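April, still raining, and I'm eating crackers for dinner because I got home too late to care.

So the arm dropped out again today! Third time since we moved the bin, and this one was my fault for ignoring it the first two times. Mayuree had set it to do 200 picks over lunch and it made it to 35 before it threw a collision fault and just sat there with the brakes on. No collision that any of us could see. Kamol hit reset, it did 8 more, same fault. I said "it's the cable loop at the wrist" and Kamol said it was the payload setting, and we went back and forth like an old married couple until Grethe came over and told us both to lock it out before anyone put a hand in there. She was right, I had my sleeve halfway over the wall. Felt sick about it for an hour.

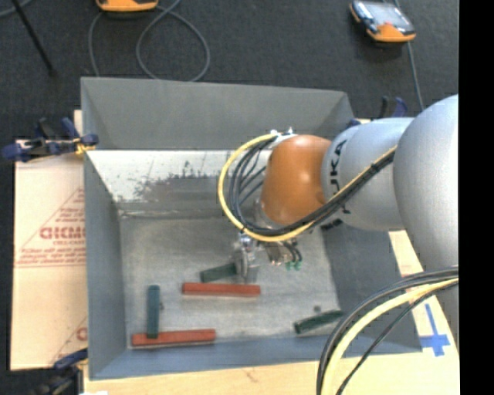
Anyway, we ran it at crawl speed all afternoon with me on the stop button, and of course it behaved perfectly. I still think the cables tug when the wrist turns far enough, but I can't prove it yet. Kamol is redoing the payload numbers in the morning and I'm going to re-tie the bundle with more slack (after he's done, one change at a time, Grethe's orders). Need to bring cable ties. And real food.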